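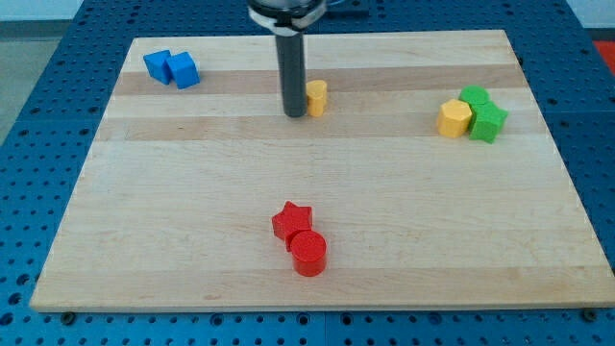

Friday, bench two, equipment budget

Quote from Stanedari came in before lunch. 3,189 for the second arm controller, cable set included, table not included. Valid to the end of February. The Floswood quote is still missing a line for the mounting plate, so the two can't be compared yet. Wrote back and asked for the plate as a separate item.

Spent the morning on the block layout at bench one to settle what bench two has to carry. The pieces sit on the maple board by color: blue cubes at the far left, the green pieces on the right with the yellow hexagon up against them, the red star and red cylinder on their own toward the front. The single finger pushes and does nothing else, and for this task that is enough. I had a parallel gripper on the wish list at the start of the year. Struck it. If the sorting work ever moves to stacking, it goes back on, under next year's money.

The board stays a budget item of its own. Purchasing tried to fold it into "consumables" and I moved it out again. A consumable gets replaced by whatever is cheapest that week, and a different surface means different friction, and then the push distances all have to be tuned over. Same maple for both benches, cut from one order. Clistusden will do it with a 90 day payment term, which helps, as the spring allocation opens late.

Table: perforated, same hole spacing as the current one. I want fixtures to move between benches without adapters. Rostami offers a solid top for less. No use to us – every bracket we own bolts through.

Blocks: 104 pieces would cover both benches plus spares. The supplier sells mixed sets only, so we will end up with more stars than we need. The stars are the awkward ones for a round fingertip, which can settle between two points and turn the piece. Cylinders go where they are pushed until they decide to roll. Cubes give the least trouble. Asked for a price on cubes alone, no reply.

Spare fingertips, 4. The rounded end is the wear part and the lead time is longer than I'd like. Put them on the first order with the controller.

Still open:
Power drop for bench two. Facilities wants the load figure in writing.
Floor space. The new table needs clearance on the side away from the wall.
Service contract. Stanedari bundles the first year, Floswood doesn't say.
Whether the old controller can be kept as a cold spare or has to go back for the trade-in credit.

Draft goes in at 4 p.m. with the Floswood column left blank.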